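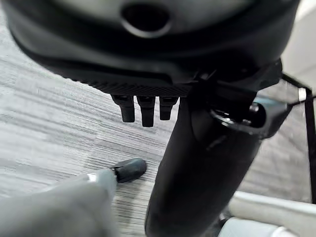
I've been drawing every day since May and I have become unbearable about shading! It started with a free Saturday class at the library in Fatasthorpe, where I sat down with a 2B pencil and found out I had been drawing outlines my whole life. I see gray everywhere now. Take that big dark curve at the top of the post, the charcoal one: it goes a little lighter in a band across the middle and then sinks back into the dark toward the lower rim. Last year I would have filled all of that in with one flat tone and wondered why it looked like a hole in the paper. Now I want to sit there with a stump of pencil and get that band right.

My whole kit is two pencils, a kneaded eraser and a pack of 500 sheets of printer paper. The paper matters more than I expected. I had a lovely Clirkero sketchbook that my aunt Imelda gave me for my birthday, and I was so scared of spoiling it that I drew in it three times and put it back in the drawer. Printer paper is ugly and thin and I can wreck ten sheets before breakfast without a single pang. I've used almost 70 so far and most of them are eggs.

Yes, eggs! Precious Magbanua, who runs the class, had us draw one white egg on a white plate for the full two hours. I thought I'd go out of my mind by the first break. Then she switched off the overhead light and left only the desk lamp on, and suddenly there was a bright spot, a soft middle, a dark edge and then

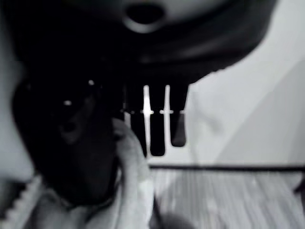 a thin strip of light along the bottom where the plate was bouncing the lamp back up. I had never noticed that strip on anything. I went home and found it on the kettle, on a lemon, on my own chin in the bathroom mirror. I'm still finding it, usually when I'm supposed to be listening to somebody.

The thing that helped me most was squinting. Half close your eyes and the small stuff melts away, and you're left with big patches of dark and light. I draw those first, very lightly, and I don't let myself put in a single detail until they look right from across the room. My cousin Jayson thinks I look like I've lost my glasses on the bus. He may be right, but his mug drawing leans like a fence post – and mine stands up!
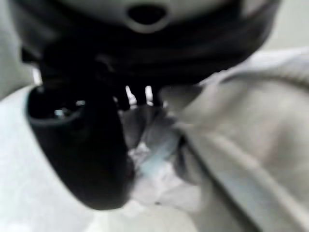 How long should one drawing take? Mine take twenty minutes, with a kitchen timer going, and I stop when it rings even if the handle is missing. I get fussy after that and start rubbing out the good parts.

Next on my list is cloth. I tried a dish towel on Tuesday and it came out looking like a map of some mountains, but the fold in the top corner is really not bad. I'm keeping that one.
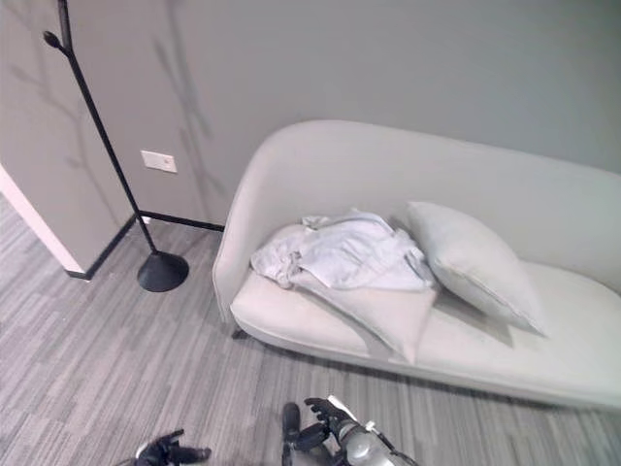
Mahfuz Karunaratne wrote in after my last post to say that I should try drawing folds in soft charcoal on gray paper, with a bit of white chalk for the highlights, and that I should pin the towel to a wall so it can't slump halfway through. I love this idea. I've already got the thumbtacks out, and the chalk is on the shopping list right under the eggs.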